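Last updated 29 April 2024

A Look Around the Sorting Bench at Hutholm

Welcome, and thank you for stopping by! We get asked quite often what it is like to work next to a robot arm all day, and since most of our families have only ever seen the parking lot, we thought we would put up a page. Hutholm is the smaller of the two Brultico buildings, the one out past the feed store, and it is where used computer parts come to be checked, sorted and sent back out into the world.

Until last June all of the processor handling was done by hand, some 900 chips on a busy shift, picked up one after another by the edges. If you have never done it, picture threading needles while somebody keeps handing you more needles. Alžběta Ondrejka did it for years and still has the magnifying lamp at her station, with the little felt flower tied around its neck. She was not at all sure about the new arrangement when it was announced (she told the whole lunch table so, more than once) and she ended up being the person who taught most of us how to run it.

The arm takes the chips now, and we have 3 people on the bench with it on each shift. They set out the trays, look over anything the arm has put aside, and decide what is worth a second try. There is a good deal more walking and talking than there used to be, and a good deal less squinting.

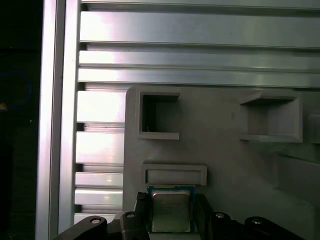 A processor in the gripper, down by the long slot in the gray panel. The silver rails behind it are very good at catching the overhead lights!

The part of the job that changed most is probably the part that doesn't photograph well. We used to be paid partly by the tray, and that went away when the arm came in, which took a lot of discussion and a couple of long evenings at the Skavthorpe office. Everyone on the bench is on a flat rate now and gets 2 paid hours a week for training. Some folks have used theirs to learn the arm's settings, and others went over to repairs, where they had been wanting to go for ages anyway. A few of us do miss the old quiet – you could get through a whole audiobook in a week back then.

If you would like to come and see the bench for yourself, family visits are on again this June. Please leave your name at the front desk and wear closed shoes.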